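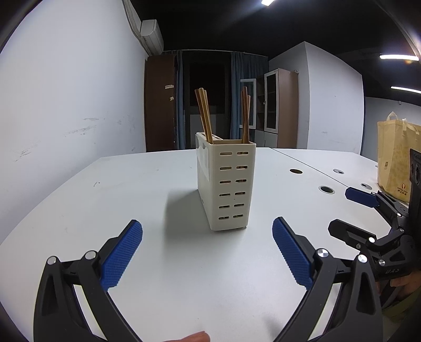 Slide 1. Slotted chopstick holder, two compartments, on a white tabletop.

Speaker notes: Storing small kitchen things upright
Bavwood home talks, 05/09/2025

Leave the slide up while people find seats. Start when the door is shut.

Opening
Welcome, toilets, fire exit. Say the talk runs 27 minutes with questions after. Handouts are by the door.

I want to spend most of the time on one sort of object: the open-topped holder that stands on a worktop or table. Most kitchens have one and few people think about where it goes or how often it gets washed.

Point at slide 1
Chopsticks stand in both compartments, with the tips up above the rim. You can pick a pair out without tipping the whole thing over. The front has rows of small oval slots. When you buy a holder, look for openings like these, as they let air reach the part of the stick that stays damp longest.

Ask the room: who dries chopsticks before putting them away? Wait for hands.

Drying
Wood should go in dry. Wipe with a cloth, lay flat on a towel for a while, then stand them up. If they have to go in damp, spread them between the compartments – a tight bundle holds water in the middle.

Check the bottom of the holder. Water collects there and it is the bit that gets missed. Empty it, wash it with hot soapy water, and let it dry upside down. I do mine when I change the tea towels.

Height and weight
A tall, narrow holder is easy to knock. Keep it back from the edge and out of the path of your elbow. Long cooking chopsticks and ladles need something heavier. The Vidal crock I use at home is fine for those, but it has no slots, so everything goes in bone dry.

(Pass the crock round here. Ask for it back before the next part.)

Sorting
Two compartments are plenty for a small household. Options people have tried at the Stimudska sessions in June:
Everyday pairs on one side, guest pairs on the other.
Eating on one side, cooking on the other.
Chopsticks on one side, teaspoons on the other. This one got mixed up quickly.

Throw out any stick that is split, rough at the tip or smells musty. Odd ones can go to the shed as plant labels.

Drawers
If the worktop is full, go flat. The Jokach tray fits a drawer 50 cm deep. Measure the inside of the drawer, with the runners in – I have taken one back to the shop for this.

Questions
Likely ones: dishwashers, oiling, mould spots. For mould, the answer is to replace the sticks. Remind them to take a handout.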